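Keeping Food Longer: How Households Are Rethinking the Leftover

Each week, the average kitchen produces more cooked food than its occupants will eat at one sitting. What becomes of the remainder is a matter of habit, and habit is the subject of a household study completed this year by the Rahimi Center for Domestic Life.

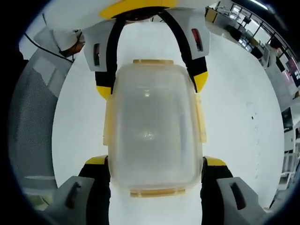
The Center followed 1,276 households from February onward. Participants kept a written record of what they stored, when they stored it and whether it was later eaten. No household was asked to change its shopping, and none received advice until the records had been returned.

The findings point to labeling as the most neglected step in home storage. Households that wrote a date on their containers ate 47 percent more of what they had put away than those that did not. Size of refrigerator made little difference. Neither did income, although larger families were better at finishing soups and rice dishes within two days.

"People remember that they saved something, but they do not remember when," said Tahmineh Akbari, who directed the study. "After a few days the doubt is enough for them to throw it out."

The Center has since begun a public program, Zidero, in partnership with the Walo Community College. Its 16 evening classes cover portioning, cooling, freezing and the reuse of cooked vegetables. Attendance is free of charge, and participants receive a printed storage calendar for the refrigerator door.

Instructors recommend that cooked food be divided into shallow portions and refrigerated within 2 hours. They also advise keeping one shelf at eye level for items that must be eaten first. Many participants had been using that shelf for drinks and condiments — foods in no danger of spoiling soon — while cooked meals were pushed to the back.

The town of Rastik has adopted a version of the program for its senior residents, many of whom cook for one after decades of cooking for a family. Classes there give more time to freezing single portions and to adjusting older recipes. A short guide in large print has been placed at the public library and the health clinic.

Enrollment for the next session of Zidero opens on 21/06/2025. Applications may be made in person at the college's main office. Residents who took part in the original study will be given priority until all places are filled.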